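Karelian Pasties, the Plokville Way

Anyone who has spent a winter in Plokville has eaten a Karelian pasty, usually standing up and usually before nine in the morning. They are small, thin and oval, with a rye crust pinched up around a filling of rice porridge. The pasty comes from Karelia, the region that lies across the border between Finland and Russia, and in Finnish it is called karjalanpiirakka. Families who moved here from that part of the world brought the recipe along, and the bakeries in town have been selling them ever since.

The older fillings were barley or whatever grain was on hand. Rice came later, when it became cheap enough to buy, and it is now the filling most people expect. Mashed potato is also common, and carrot shows up in some homes. At the Suominen bakery on the hill they make rice and potato every morning and carrot in July, when the local carrots come in.

The porridge takes the most time. Start with one cup of short-grain rice and two cups of water in a heavy pot. Let it simmer until the water is nearly gone, then add four cups of whole milk. Turn the heat down low and leave it for 42 minutes, stirring often toward the end. It should be thick enough to hold a spoon mark. Salt it after it is cooked. Let it cool all the way, or it will soften the dough and the crusts will tear.

For the dough, mix one cup of rye flour with half a cup of white flour, a teaspoon of salt and half a cup of cold water. Some rye flours take a little more water than others. You want a firm dough that doesn't stick to your hands. Roll it into a log, cut it into 16 pieces and keep them under a towel while you work. Each piece gets rolled out into a very thin round, about as wide as your hand is long. Use plenty of rye flour on the board.

Put two spoonfuls of porridge down the middle of each round and spread it out, leaving a border all the way around. Fold the two long sides in over the edge of the filling, leaving the center open, and crimp with your thumb and first finger. The crimps should be close together. Wide crimps open up in the oven.

Bake them as hot as your oven will safely go. Most home ovens stop at 500 or 550 degrees, and either is fine. They need 12 to 15 minutes and are done when there are brown spots on the rice. Brush them right away with melted butter and a little hot milk, stack them, and cover them with a towel so the crusts soften. Skipping the towel gives you something closer to a cracker. A few readers in Skaddale have told me they like it that way.

The usual topping is egg butter. Chop four hard-boiled eggs, mash them with a stick of soft butter and add salt. It goes on while the pasty is warm so that it starts to melt. Smoked fish is good too, and so is a slice of plain cheese.

For those who would like to buy them, Suominen charges 89 cents for a small one and sells out of potato first. The Stonska market has them frozen in bags near the bread. The frozen ones are already baked, so they only need a few minutes in the oven. A microwave makes the rye tough. 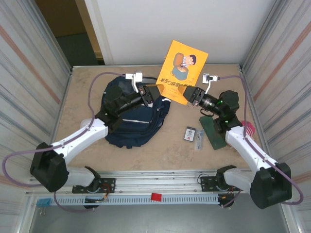
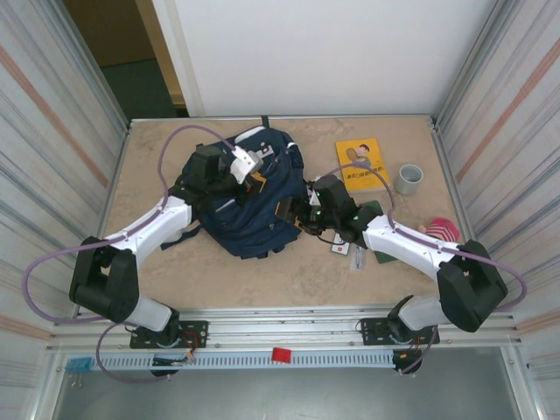 Home-baked pasties freeze well for two months. Lay them flat on a sheet until they are solid, then bag them with paper between the layers. Don't freeze the egg butter. It turns watery when it thaws, and it takes only a few minutes to make fresh.

Rye flour is the one ingredient that may be hard to find. The Stonska market carries a fine-ground one in the baking aisle and a coarse one in the bins. Get the fine. Coarse rye makes good bread but won't roll thin enough for this, and you end up with holes along the fold. If coarse is all you have, sift it and use what comes through.

Last year's Skaddale winter market sold 1,694 pasties over its run, rice and potato together, and the bakers plan to bring more this time. The stall will be in the same spot by the east door, with coffee next to it. Potato ran out before noon on most mornings, so come early if that is the one you want.

Next issue will cover blueberry soup, served hot and cold, and what to do with berries that have been in the freezer since summer.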